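Preguntas frecuentes sobre mosquiteras y persianas enrollables

Hemos reunido las consultas que más recibimos por teléfono y en el formulario de la web. Si la suya no aparece, escríbanos o pase por la tienda con las medidas del hueco y, si puede, una foto de la ventana tomada desde dentro y otra desde fuera.

MEDIDAS Y PRESUPUESTO

¿Tengo que medir yo las ventanas?

Para un presupuesto orientativo, sí. Nos vale con el ancho y el alto del hueco en centímetros. Antes de fabricar, un técnico va a su domicilio y toma las medidas definitivas en milímetros. Esa visita no se cobra si el pedido se confirma.

¿Cómo se mide un hueco correctamente?

Mida el ancho en tres puntos (arriba, en el centro y abajo) y anote el menor. Haga lo mismo con el alto, a la izquierda, en el centro y a la derecha. En edificios antiguos es normal que las tres medidas no coincidan. Indique también el fondo disponible entre la hoja de la ventana y el borde exterior del marco.

¿Cuánto tiempo es válido el presupuesto?

Los presupuestos tienen una validez de 31 días naturales. Pasado ese plazo hay que volver a pedirlo, aunque las medidas no hayan cambiado.

¿Puedo marcar en la pared dónde quiero el cajón?

Sí, y ayuda bastante al técnico. Use lápiz o cinta de carrocero o de pintor, que se despega sin arrancar la pintura si no se deja puesta demasiado tiempo. No utilice rotulador ni cinta de embalar.

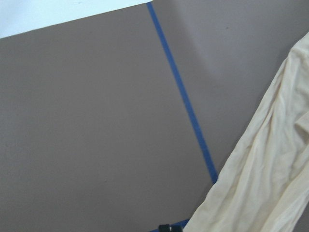 MOSQUITERAS

¿Qué tipos de mosquitera instalan?

Trabajamos cuatro sistemas: enrollable vertical, enrollable lateral, corredera y plisada. La enrollable vertical es la habitual en ventanas. Para puertas de terraza solemos recomendar la plisada, porque la guía inferior es muy baja y no molesta al pasar.

¿Qué tela llevan?

La tela de serie es fibra de vidrio recubierta de PVC, en gris o negro. La negra se nota menos al mirar hacia fuera. Si tiene gatos o perros que arañan, pida la malla Filtex reforzada, que es más gruesa y deja pasar algo menos de luz. En zonas con mucho polen ofrecemos una malla de trama más cerrada, solo para los sistemas fijo y corredero.

¿Se puede poner mosquitera en una ventana oscilobatiente?

Sí, siempre que se monte por la parte exterior. Si la persiana baja muy cerca del cristal hay que comprobar el espacio. Con menos de 4 cm libres no cabe el cajón enrollable y habría que ir a una corredera o a un marco fijo.

¿Hay que taladrar?

Depende del marco. En aluminio se atornilla con tornillos pequeños. En PVC podemos usar, en algunos modelos, guías con adhesivo de exterior. Si la vivienda es de alquiler, consulte con el propietario antes de hacer el pedido.

¿Cómo se limpia la malla?

Con agua tibia, jabón neutro y una esponja blanda, de arriba abajo y sin apretar. No use lejía, amoniaco ni máquinas de agua a presión. Deje secar la tela extendida antes de recogerla. En los modelos enrollables conviene además pasar un cepillo seco por las guías.

PERSIANAS

¿Qué diferencia hay entre lama de PVC y lama de aluminio?

La de PVC es más económica y pesa menos, pero con sol directo puede deformarse, sobre todo en colores oscuros. La de aluminio con espuma inyectada aguanta mejor el calor y el viento. Para huecos de más de dos metros de ancho solo fabricamos en aluminio.

¿Puedo motorizar la persiana que ya tengo?

En la mayoría de los casos, sí. Hay que revisar el eje, el estado de las lamas y el acceso al cajón, y tener un punto de luz cerca. Montamos motores de la serie Yeon, con pulsador de pared o mando. Si las lamas están partidas o el eje está doblado, primero hay que repararlo.

La persiana baja torcida. ¿Es una avería?

Casi siempre se trata de un tirante suelto o de una lama desplazada hacia un lado. No la fuerce con la cinta. Déjela en el punto en que se ha parado y pida una visita de reparación. Si tiene motor, corte la corriente de ese circuito.

¿Qué colores hay?

Blanco, marfil, gris plata, gris antracita, marrón y verde carruaje en stock. Las imitaciones de madera y los colores de carta se fabrican bajo pedido dentro de la gama Trutinberg, con un recargo que figura en el presupuesto. Los tonos que se ven en pantalla pueden variar, por lo que aconsejamos elegir con el muestrario delante.

¿Aíslan del ruido?

Una persiana bajada reduce algo el ruido de la calle, pero el aislamiento depende sobre todo del vidrio, del marco y del cajón. En cajones antiguos de obra se puede colocar una plancha aislante por dentro, que mejora también las corrientes de aire.

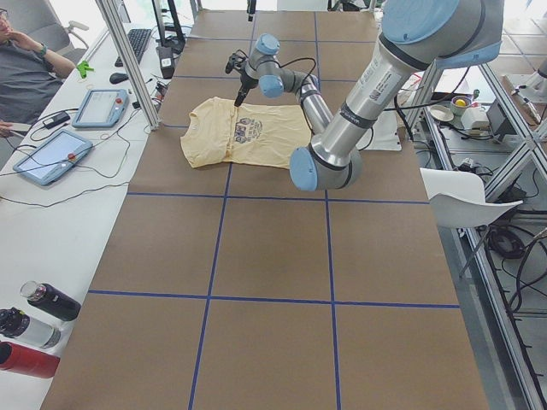

Página 4 de 5

PLAZOS, INSTALACIÓN Y GARANTÍA

¿Cuánto tardan en instalar?

El plazo habitual es de casi 15 días laborables desde la toma de medidas. En junio se acumulan los pedidos de mosquiteras y la espera es mayor. Si las quiere puestas antes del verano, haga el encargo en primavera.

¿Tengo que preparar algo antes de la visita?

Retire cortinas, macetas y muebles que queden delante de la ventana. El instalador necesita un metro libre y un enchufe. El desmontaje de la mosquitera o persiana vieja se incluye si consta en el presupuesto, y la retirada al punto limpio también.

¿Cómo se paga?

La mitad al confirmar el pedido y el resto al terminar la instalación, por transferencia o con tarjeta. Al ser productos hechos a medida no se admite devolución una vez iniciada la fabricación, salvo defecto o error nuestro en las medidas.

¿Qué cubre la garantía?

Cubre los defectos de fabricación y de montaje durante el plazo legal. Quedan fuera las roturas por golpes, los daños por temporal y las telas rasgadas por animales. Conserve la factura, ya que en ella figura el número de pedido que necesitamos para localizar su modelo.

¿Venden recambios sueltos?

Sí: cintas, recogedores, tapones, felpudos de guía, tiradores y tela por metros. Para los cajones Jinau, que ya no se fabrican, nos quedan muelles y tapas en algunos tamaños. Traiga la pieza vieja al mostrador.

¿Con quién hablo si tengo una incidencia?

Con Colton Girard, del servicio posventa, en el mismo teléfono de la tienda y en horario de mañana. Por correo, indique el número de pedido en el asunto y adjunte una foto del problema.

Última actualización: lunes 21 de abril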